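Robot arm on the teardown bench, what happened to your jobs?
Forum: Refurb and Recycling Trades > Shop Floor

mahsa_d
Wednesday, August 21, 2024
We refurbish office desktops at Polgate. Management is putting an arm on the teardown line and the floor meeting is next week. There are 17 of us on days. For those who already work next to one, what changed? I don't need the sales version.

a_yazdani
We got ours in April at Vurnosov. No layoffs so far. Two people moved from teardown to testing, and one of them wanted to go. The arm pulls memory and drives. A person still opens the case, deals with anything stuck, and signs the sheet.

Rashti_bench4
Same kind of setup here and I don't agree that it's fine. You used to do a whole machine. Now you lay the tower down, take the panel off, wait, and clean up what it couldn't do. My pay is the same but the job is worse. Ask about rotation before you ask about anything else.

a_yazdani
We rotate every two hours. If your shop doesn't, that's a scheduling problem.

Rashti_bench4
It's a scheduling problem that showed up the week the arm did.

hongmei.q
I run the bench at Giller, so take this as coming from the lead. Our target went from 100 units a shift to 141 and I think that was set too early. The arm does well on cases where the drive sits in a plastic carrier with latches. Anything with screws in odd places goes back to a person. Get the target in writing, and get it in writing who decides when a unit counts as a reject.

mahsa_d
Thanks. Did your wrists get better? That's the one thing people here are hoping for.

hongmei.q
Mine did. Pulling memory all day was the worst of it for me.

Esfahani_E
I'm at Akbari, on nights. One thing to add is the mixed lots. A pallet can have 28 towers on it and hardly two set up alike inside, so somebody has to sort them before they go near the arm. That sorting was not in anyone's job description and it ended up with the newest hires. Ours is a Dell on its side for most of the shift, and those go all right.

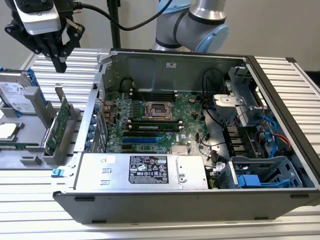

The parts tray is the other thing to ask about. If drives and cards land on the same bench as the tower, agree on who clears them and when. We had arguments over that for a month. Now the person on the arm clears after every unit and the sorter stays out of it.

Rashti_bench4
And the sorter gets paid the bench rate?

Esfahani_E
No. It's been raised twice.

a_yazdani
Ours does. Put that on your list, Mahsa.

mahsa_d
So far I have rotation, the target, rejects, sorting pay and clearing the bench. I'll post what they tell us.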